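In praise of walking to the shops

09/05/2020
3 min read
Print | E-mail

I have started walking to the shops and I would like everyone to know about it. The greengrocer in Prarby is 2,219 steps from my front gate (my phone counts them, I don't), and for eleven years I drove there. I backed out of the drive, waited at the lights, circled for a park and came home cross with a bunch of silverbeet.

Now I go on foot, most mornings, and it's the best part of the day! You notice so much. There's a persimmon tree on the corner of Duman Street that I must have driven past every week of my life there, and I couldn't have told you what colour the house behind it was. It's yellow. The people in it have a very old dog who gets up for every passer-by, one leg at a time, and I've learned to slow down so he isn't doing it for nothing.

My neighbour Fadime Polat has walked to the shops for as long as I've known her and has never made a fuss about it. When I told her about my discovery she looked at me kindly and asked whether I'd brought back any lemons. Fair enough. She grew up in a place where you bought bread for today and fish for tonight, and the idea of a weekly shop still strikes her as a bit gloomy, like packing for a siege.

I've come around to her view. When you have to carry it all home, you buy what you'll eat. Our bin is lighter, and I've stopped finding soft cucumbers at the bottom of the crisper. I cook better too, mostly because I talk to the man at the counter about what's good and then have a whole walk home to think it over.

It won't suit everyone, I know. If you live out past Nistby there's nothing to walk to, and if your knees are bad or you've got three toddlers, please take the car with my blessing. But our suburb has 3,000 people in it, a proper strip of shops in the middle, and footpaths that are mostly empty. I'd love the council to put a couple of benches on the hill – even one would do – and to fix the crossing near the Kamus bakery, where you wait and wait. More people on foot would be good for the shopkeepers as well. I never once popped in for a bun when I was driving.
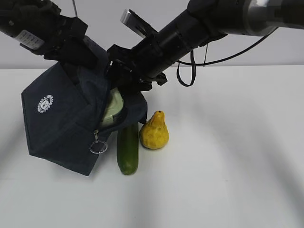 Walking does make you fussy about how you carry things, and I've become a terrible bore on the subject. Backpacks squash the bread. Trolleys are wonderful on the flat and a menace on our kerbs. What I like is a soft fabric bag in dark navy, the sort that hangs crooked when you hold it up by the top. A dark one hides the beetroot stains, and you can stuff it in a coat pocket on the way there and have both hands free for the dog. Fadime uses two smaller bags, one for each side, and says her shoulders thank her for it. I'm going to try that in August, when the oranges are good and I always buy too many.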